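Notes for session 3, Wood for Furniture Makers (the evening course at Felton)
Handout revised 12 June 2020

Okay, so last time we got through how a tree grows and I ran out of time right when it got good. These notes pick up from the growth ring and go on to why boards move, why they cup, and what you do about it before you cut anything. Bring them with you, and please write on them. I leave wide margins for a reason!

## Where grain comes from

Every year the tree lays down a layer of new wood just under the bark. The spring part grows fast and is usually paler and softer. The summer part grows slowly and comes out denser and darker. Put the two together and you have a ring, and if you could peel a trunk like an onion you'd see that each ring is really a long, slightly lumpy cone sitting over the one from the year before.

Grain lines on a flat board are just the places where the saw went through those cones. That's the whole secret. If the saw runs close to straight through the middle of the log, it meets the rings nearly square and you get tight, even stripes. If it slices off to the side, it skims along the rings at a shallow angle and you get arches, waves and those long stretched ovals people call cathedrals. Same tree, same day at the mill, and two boards that look like they came from different species.

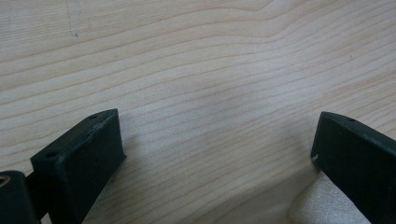 Ruwan Chowdhury wants to know whether you can tell which side of a board faced the bark without seeing the end. Sometimes, yes, but I wouldn't bet a tabletop on it. The end is where you get a proper answer. Look at the curve of the rings there: they bend around the center of the tree, so the hollow side of the curve is the heart side and the humped side is the bark side. If the ends have been painted or covered up, saw off a thin slice and look again. (Do this before you measure for length, please. I have done it after.)

## The three cuts

You'll hear these names at any lumberyard, and you'll hear them used loosely.

- **Flat-sawn** (also called plain-sawn). The rings meet the face at a low angle. Cheapest, widest boards, showiest figure, moves the most across its width.
- **Quarter-sawn.** The rings stand close to upright when you look at the end. Straight stripes, steadier, costs more because the mill wastes more of the log getting it.
- **Rift-sawn.** In between. Great for table legs, because the stripes look about the same on all four sides.

One board can be more than one of these! A wide flat-sawn plank often has cathedral figure down the middle and nearly quartered stripes out at the edges, simply because the rings are curving and the board is flat. I like to rip those up and use the edges for drawer sides.

## Why boards move

Wood is a bundle of tiny tubes. The walls of those tubes soak up water from the air and swell, then let it go and shrink. They do this forever. Finish slows it down but it doesn't stop it, and it makes no difference how old the wood is.

What matters to us is that the swelling isn't the same in every direction:

1. Along the length: next to nothing. Ignore it.
2. Across the width, in line with the rings (what a flat-sawn board does): the most.
3. Across the width, square to the rings (what a quarter-sawn board does): in most woods, a good deal less, often near half.

Every cracked panel, every stuck drawer and every breadboard end that pokes out past the table in February comes back to that little list.

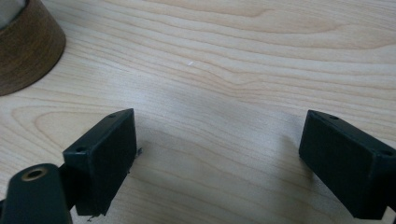
Cupping is the same story told sideways. On a flat-sawn board, the bark-side face lies more in line with the rings than the heart-side face does, so when the board dries, the bark side shrinks a bit more and pulls itself hollow. The old way to remember it is that the rings try to straighten out. Draw it on the end of the board with a pencil and you'll never have to memorize it.

Shiuli Amarasinghe and I have argued for years about whether to alternate the boards in a glued-up top, bark side up, bark side down, and so on. She alternates. I put the best-looking face up and let the base hold the top flat. Both kinds of table are still standing, so try each and join whichever camp you like.

## Reading a top you didn't make

Homework from here on. Find a wooden surface you can get close to, at home or at work, and spend ten minutes with it. Get your eye down low with a window on the far side, because raking light shows everything: scratches, dips, old glue, the spot where somebody leaned too hard on the sander.

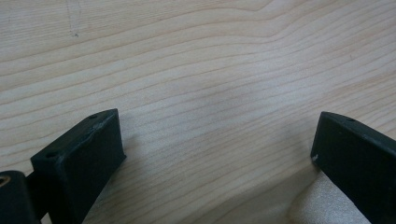 *Fig. 3. Pale wood, wavy grain, faint grayish marks near one corner.*

Things to put in your notebook:

- Which way does the grain run, and is it the long way of the piece?
- Can you find a joint between boards? Try following one grain line until it stops dead. If none of them stop, look at the edge and ask yourself about veneer.
- Does the pattern repeat? Real boards don't.
- Lay a straightedge across the width. Daylight in the middle, or at the ends?
- How is the top fixed down, if you can see under it? Slots, buttons, clips, or just screws and hope?

Then do one quick sketch of how you think the log was cut. I grade the thinking and couldn't care less about the drawing. 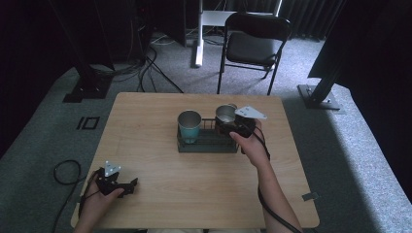

*Fig. 4. Light tan table with rounded corners, in use.*

## For next time

Read the Bandara chapter on drying, at least the first 12 pages. Skip the kiln tables, they'll only scare you. We'll be weighing the offcuts from session 2 again, so if you took yours home, bring it back, and don't let it ride around on the dashboard first.

Moisture meters live in the cabinet by the door and need signing out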